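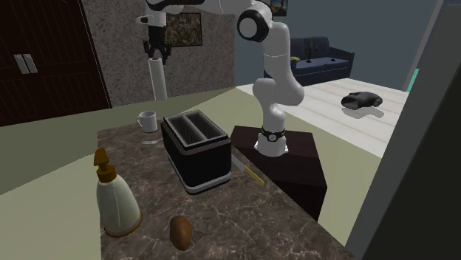

Zuletzt geändert: 27. Februar 2018

So, kurz zwischen zwei Kartons. Wollte eigentlich schon letzte Woche schreiben, kein Internet, dann doch Internet, dann Router weg (lag in der Kiste mit den Winterschuhen, fragt nicht).

Wir sind also umgezogen. Von Clundholm nach Nundport. 27 Kilometer, klingt nach nix, fühlt sich an wie ein anderes Land. Anderer Bäcker, andere Mülltonnenfarben, andere Vorwahl. In Clundholm war die gelbe Tonne gelb. Jetzt ist Gelb das Altpapier. Hab ich natürlich am ersten Abend falsch gemacht und am nächsten Morgen hing ein Zettel dran. Willkommen.

Jetzt zum eigentlichen Thema, Küche. Besser gesagt: was man alles mitnimmt und was man hätte wegwerfen sollen. Wir hatten 16 Kartons nur mit "Küche" drauf. Nicht "Küche Teller" oder "Küche Gewürze". Einfach Küche. Arnel hat beschriftet, ich hab eingepackt, geredet haben wir dabei offenbar nicht. Ergebnis: drei Tage lang mit dem Brotmesser alles geschnitten, auch Käse, auch Klebeband. Die Kaffeefilter waren im letzten Karton. Im allerletzten. Ganz unten, unter dem Waffeleisen, das seit der Hochzeit von Hadiza keiner angefasst hat.

Für alle, die das noch vor sich haben, ungeordnet:

Eine Kiste für die erste Nacht. Wirklich. Kaffee, Topf, zwei Tassen, Salz, Klopapier, Küchenrolle, Spülmittel, Ladekabel. Kommt als letztes ins Auto und fährt vorne mit. Hatten wir nicht.

Gewürze nicht umziehen. Ich hab Kurkuma aus einer Wohnung mitgenommen, in der ich vor Arnel gewohnt habe. Riecht nach nichts, färbt aber noch, jetzt auch die Innenseite vom Karton und einen Ärmel. Weg damit, neu kaufen.

Tupperdosen vorher paaren. Deckel ohne Dose, Dose ohne Deckel, alles raus. Bei uns blieben am Ende 11 Deckel übrig, die zu garnichts passen. Hab sie trotzdem noch nicht weggeworfen, man weis ja nie.

Schubladen nicht am ersten Tag festlegen! Ich hab das Besteck links vom Herd einsortiert, weil es in der alten Küche links war. Hier macht das null Sinn, man steht immer jemandem im Weg. Gestern alles umgeräumt, seitdem greifen wir beide ständig in die Schublade mit den Geschirrtüchern. Dauert wohl noch.

Und Messer bitte nicht in ein Handtuch wickeln und dann vergessen, welches Handtuch. Pflaster sind übrigens in Karton "Bad 2".

Die Umzugsfirma war Norard, die zwei Jungs superschnell und nett, nur die Waschmaschine wollten sie erst nicht, wegen Treppe. Wollten dann doch. Kostenpunkt knapp unter dem, was wir befürchtet hatten, dafür ist der Spiegel im Flur jetzt kleiner als vorher. Versicherung läuft, Frau am Telefon meinte sechs Wochen. Na dann.

Kaution ist auch so ein Ding. 1000 Euro liegen noch beim alten Vermieter, Übergabe war ok, Protokoll unterschrieben, nur der Kratzer am Fensterbrett steht drin. Den gab es schon beim Einzug, hab sogar ein Foto. Irgendwo. Auf dem alten Handy, dessen Kabel in einem der Kartons ist... ihr seht wo das hinführt. Milovan sagt, einfach höflich schreiben und Frist setzen. Mach ich, morgen, übermorgen.

Was schön ist: das Licht. Die alte Küche war ein Schlauch mit Fenster zum Innenhof, hier kommt morgens die Sonne rein und man sieht sofort jeden Krümel, ok, das ist jetzt nicht nur schön. Aber frühstücken ist ganz anders. Man setzt sich hin. In Clundholm haben wir im Stehen gegessen, jahrelang, und ich dachte immer wir sind halt so Leute. Mylene war am Sonntagskuchenbacken gescheitert (ihr Ofen, meine Schuld, lange Geschichte) und ist dann einfach zu uns gekommen, und wir saßen bis es dunkel war zwischen den Kisten und haben Nudeln mit Butter gegessen. Mit Salz von der Nachbarin, siehe oben.

Fehlt noch: Lampe überm Tisch, zwei Regalbretter, Dübel für diese komische Wand (bröselt sofort, hat da jemand einen Tip??), Vorhänge, Ummeldung, Fahrradkeller-Schlüssel. Und die Tür vom Vorratsschrank schleift. Chukwuemeka hat einen Hobel und will im Juni mal vorbeikommen. Im Juni! Bis dahin heben wir sie beim Aufmachen halt an.

Rezept für den Linseneintopf kommt noch, hab ich versprochen, weiß ich. Der Zettel ist in einem Kochbuch und das Kochbuch ist in "Küche".

Muss los, der Mann mit dem Zählerstand klingelt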